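Sorting test for the Plekari arm

Do this once the arm is bolted down and homing properly. Not before — I bent a finger skipping it.

Put the tray close to the base, plates in front of it, one per colour. Save a waypoint over each plate and one over the tray rim. Then jog down slowly, 11 mm at a time, and save the drop height. Speed at 6 percent for now.
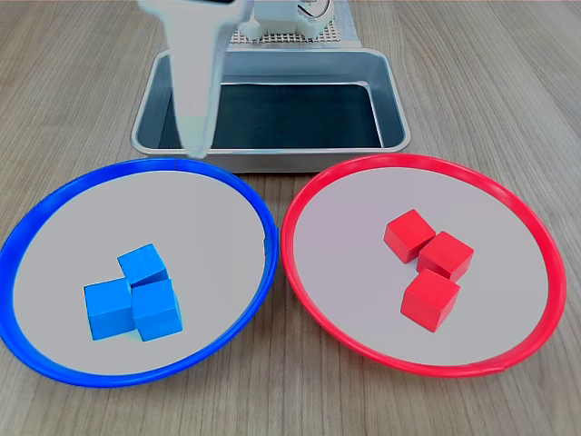

Blue cubes in the blue plate, red in the red, finger down by the front rim of the tray.

If the finger touches the rim, raise the tray waypoint and save agian. Run the whole loop with no cubes first. Then cubes. Keep a hand on the stop button.

Junaid's config file is in the workshop folder, use that one, the May copy has the old offsets.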